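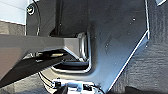

Gianni Guerra on brackets, carpet and other people's screws

Met Gianni Guerra at the Sallanent workshop at 7 in the morning, his choice. He had coffee already. I didn't. He fits out and repairs storage panels, doors, rails, the stuff you only notice when it jams, and he has been doing it long enough to have opinions on every part of it.

First opinion: gray. "Everybody wants dark gray now. Charcoal. You know what charcoal shows? Everything." Dust, fingerprints, a scratch from a ring. He likes it anyway. Says a matte dark panel hides a bad joint better than a white one, and he has seen plenty of bad joints.

I asked how he got started. Shrug. An uncle's shop in Horkwood, sweeping up, then sorting hardware into jars. He was paid in lunch. "I sorted screws for a whole summer before they let me turn one." Then a van, then his own van, then this place, which he rents with a guy who reupholsters chairs and is never there before noon.

Most of the work is repair. Somebody leans on a rail, or a kid hangs off it, and the fitting at the end takes all the weight. "The bar is never the problem. A metal bar, you can hit it with a car. The problem is the end." What he checks first is how the end sits in the opening. If it rocks, even a little, he takes the whole thing off and starts over.

Does he ever just tighten it and leave? Long pause. "When I was young." Then, after more coffee — "Okay, last April. Once."

He gets worked up about recesses. A recess with a good rounded corner can be wiped with a rag, he says, and a square one needs a toothbrush. He keeps 2 toothbrushes in the van. One for customers' cabinets and one he wont discuss.

We talked money because he brought it up. A typical call is 44 dollars to show up, and that comes off the bill if the job goes ahead. Biggest job this year was 400 feet of rail for a clothing store in Rudeck. They changed their mind on the height after it was in. Twice. He moved it twice. "I charged them once and a half. That's called being nice."

The holes from the first height? He filled them. You can find them if you know, he says, and he knows, so he doesn't shop there.

His other subject is carpet. Anything with a rough weave next to a smooth panel is a trap for small parts. Drop a screw on tile and you hear it. Drop it on carpet and it's gone until somebody finds it barefoot. He lays an old bed sheet down before he opens the toolbox, a light one, and shakes it out at the end over a bucket. The bucket is half full. Not all of them are his.

Phone rings. Somebody at Baek, the supplier, about an order of end caps that came in the wrong finish, shiny instead of dull. He tells them he'll keep them. Hangs up. "I'll find a place. Shiny is fine where the light doesn't get to it."

Advice for people doing it themselves? He doesn't love the question but answers. Put the first screw in loose. Put all of them in loose. Then step back and look at it from across the room before you tighten anything, and look again from the side, with a flashlight held close to the panel so the bumps show up. And don't use the little wrench that comes in teh box.

What should they use? "A better little wrench."

He has 11 jobs on the board this month, and one of them is his own hallway, which has been on the board for a while. His wife wrote it there. The rail is bought, the fittings are in a bag on the kitchen counter. He says he's waiting on the paint.

By then it was nearly 8 and he was loading the van. Bed sheet went in last.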